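Plorutis Table Cover, Dark Brown
Wipe-clean cover for long tables
Made in Stiststead

Home > Tables and Covers > Long Covers > Plorutis

If you've ever laid out lunch for a big group and then spent the afternoon scrubbing gravy out of a cotton cloth, you will see why we're so fond of the Plorutis. It's a heavy, close-fitting cover for long tables, it wipes down with a damp cloth and a drop of washing-up liquid, and it lies flat from the first day (no fold lines that refuse to drop out, which was our biggest grumble with the old Tisix cover).

We sell it to village halls, cookery classes, canteens and quite a few families with a very long kitchen table and a lot of cousins. It stays put when plates are slid about, it takes the clatter out of cutlery, and crumbs come off it with one sweep of the hand.

What it's made of

The top is a coated cloth with a slight grain, so it doesn't shine under strip lights. Underneath there's a brushed backing, thick enough to soften knocks and grippy enough that most people never bother with clips. The edges are turned and stitched, and the corners are boxed so they tuck over the table end and stay there.

Dark brown is the colour we get asked for most. It hides tea and coffee drips between wipes, and food looks lovely on it, especially on coloured crockery. A pale plate really stands out!

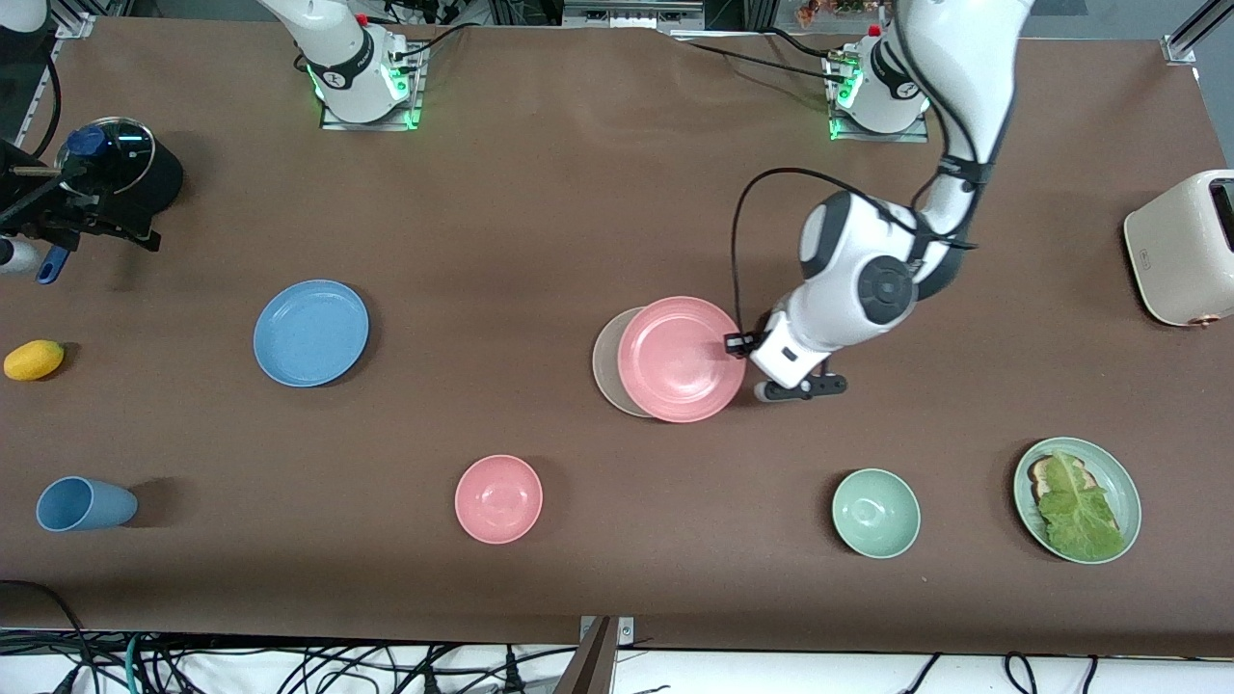

Page last changed: June

Sizes and fitting

The standard cover fits a long trestle with square corners. For anything else, measure the top along its longest side, then across, and send us both figures in millimetres. Don't add anything for the overhang, we do that here. Round-cornered tables need a paper template of one corner, and a sheet of newspaper is fine for this.

Two tables pushed end to end can share a single cover. We've cut them up to 4000 mm in one piece, and beyond that we join two lengths with a flat seam, placed wherever you'd like it. Most people choose the middle, but if you have a serving end and an eating end it's nice to have the seam between them.

To fit it, unroll the cover along the table with the backing down, hook the boxed corners over one end, then walk the other end down and hook those. It's much easier with a second pair of hands. If it has been stored somewhere cold, let it warm up in the room for an hour first and it will be far more willing.

Heat

Dinner plates, soup bowls and mugs are all fine straight on the cover. Pans from the hob and dishes from the oven are not, so please use a trivet or a thick board. The coating will mark under a hot pan and we can't polish the mark out again.

Cleaning

Warm water, washing-up liquid, soft cloth. Wipe up turmeric, beetroot and red wine fairly quickly, although we left a spoonful of curry sauce on our own cover overnight and it came away with a second wipe. Avoid bleach, scouring pads and anything sold for ovens. The cover can't go in a washing machine, and it shouldn't be ironed.

Store it rolled with the coated side outwards. The cardboard tube it arrives in is worth keeping!

Details

Product code: 364
Colour: dark brown
Thickness: 2 mm
Finish: low sheen, slight grain
Backing: brushed, non-slip
Corners: boxed and stitched
Longest single piece: 4000 mm
Made to order in: 8 working days
Supplied: rolled, in a cardboard tube

Goes well with

The Lodhi bench pad is cut from the same cloth, with a layer of felt inside, and ties on at both ends. We make it in matching dark brown and in a mossy green that looks smashing beside it. The Lodhi is also sold as a single seat pad, handy if you have a mix of chairs and benches.

Offcuts from the Plorutis become placemats and drawer liners. They come in whatever shapes are left that month, so there's no size list, but tell us what you're after and we'll have a rummage.

Samples and questions

We post out hand-sized samples of the cloth free of charge, and we'd much prefer you to try one first. Spill something on it, scrub it, leave it on the table for a week. Ehsan Marwat looks after made-to-measure orders and is very happy to talk through odd shapes, drop leaves and tables with a hole in the middle. Please have your measurements to hand when you ring.

The workshop counter in Stiststead has a full-length cover out on a trestle if you'd like to see one before ordering.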